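Your Questions About Renting Out Our Spare Room

Last updated 15 January 2020

I get a lot of email about the lodger posts, and most of it asks the same handful of things, so I've put my answers on one page. I'm in Skotcombe, in a two-bedroom house with one bathroom and a cat called Prata. Your town may have its own rules, so check those too.

How long have you been doing this?

Since the May after I bought the house, and I've had 5 lodgers altogether. The shortest stay was a month (new job fell through, poor guy) and the longest is Oğuzhan Tekin, who came for one semester and is still upstairs. He's read this page and says I should mention that he makes very good soup. He does!

How did you decide what to charge?

I looked at every room listed in town and in Alden, which is the next stop on the bus, and went a little under the middle. I'd rather have ten people ask and get to choose than hold out for the top price with the room sitting there. Utilities are included. I tried splitting the gas bill once and we spent a whole evening arguing over who likes long showers, so never again.

Do you ask for a deposit?

Yes, two weeks' rent, and I write down what it covers before anyone hands it over. I've only kept part of one. That was $50 for a blind that came off the wall, and we agreed on the amount over coffee.

What furniture do you leave in the room?

A bed, a dresser, a lamp and a good chair. I used to put in a desk as well, but people kept asking me to move it out so they could fit their own. Now it lives in the basement and anyone who wants it can have it. The mattress is the one thing I'd spend real money on. Mine was cheap the first time and I heard about it every morning for weeks.

Can lodgers bring their own stuff?

Sure, as long as it fits in the room and the door still opens. I ask about anything heavy or loud before move-in day. Shared shelves are split down the middle, and the hall closet is mine (mostly coats, and a vacuum I keep meaning to replace). 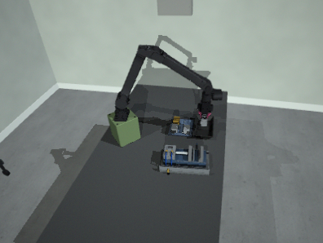
What about guests?

Overnight guests are fine for up to two nights, with a text to me first. Longer than that and we talk. I was stricter at the beginning and it made me feel like a dorm monitor in my own kitchen.

Do you have a written agreement?

Always, even with friends of friends. Mine is two pages and says who cleans what, when rent is due, and that either of us can end things with 28 days' notice. Have somebody local who knows housing law look at yours, please. I paid for an hour of advice and it was worth every cent.

Isn't it strange living with somebody you don't know?

For the first week, yes, very! You both tiptoe around and apologize for using the toaster. Then one night you're both watching the same terrible cooking show and it gets easier.

Can I see your house rules?

Email me and I'll send them over. It usually takes me a few days to answer, longer if the cat has been on the keyboard.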